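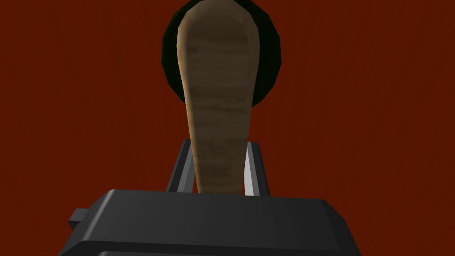 Viorica Hodoroagă wrote:
I must disagree with the proposal as it stands. A player who leaves a clan during league week has usually been removed by its leader, and a trophy deduction would punish the wrong party. I would ask that the deduction be withdrawn from the draft before it is sent to Pomora.

Petrică Dobre wrote:
Thank you for the comment. For those joining the thread now, the draft concerns clan transfers in Akthorpe and contains two requests:
1. Any player who changes clan after league matchmaking has closed would lose 200 trophies.
2. The player would remain ineligible for league rewards until the next season opens.
Members are asked to state clearly which request they support. General complaints about matchmaking belong in the other thread.

Raphaël Jacquet wrote:
I support both requests. Our clan, Cendholm, entered the July league with a full roster and lost its strongest attackers overnight to a clan in a higher division. Under the present rules they kept their trophies and collected the higher reward chest. We were relegated. No clan leader can plan a defense under those conditions.

Viorica Hodoroagă wrote:
With respect, that is an argument for the second request only. If the chest is withheld, the incentive to move is gone. The deduction would also push players into lower arenas, where newer accounts would have to face them.

Relu Stanciu wrote:
The point about lower arenas deserves more attention than it has received. A commander at level 19 dropped into beginner matches is a serious problem, and we saw it when trophies were last reset. I also note that the game does not show other players whether a member left or was removed – the clan log gives the same message for both.

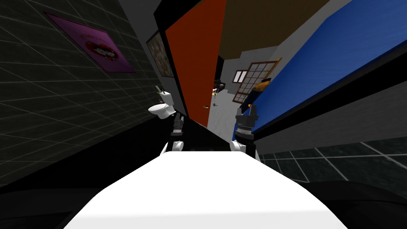
Robot arms beside a dark tiled wall

Vitalii Harasym wrote:
Moderator note: please keep replies to the draft itself. Two posts naming individual players have been moved out of public view. Disputes between clans should be reported through the in-game form.

Petrică Dobre wrote:
I accept Relu's correction about the clan log. I would propose the following wording for the first request: "The deduction shall apply only where the player has left voluntarily, and the clan log shall record the difference."

Raphaël Jacquet wrote:
That wording is open to abuse. A player who wishes to leave can simply ask the leader to remove him. The leader of Beltrán did exactly this for several members last season and said so openly in global chat.

Viorica Hodoroagă wrote:
Then the deduction cannot be made to work fairly, and I maintain my objection. I will sign a letter that contains the reward rule and the change to the clan log.

Petrică Dobre wrote:
I will post a second draft this evening with the deduction set apart as an optional item. Clan leaders who wish to be listed should reply with their clan name and current division.

Raphaël Jacquet wrote:
Cendholm, Silver division. Please list us in favor of all items, including the optional one.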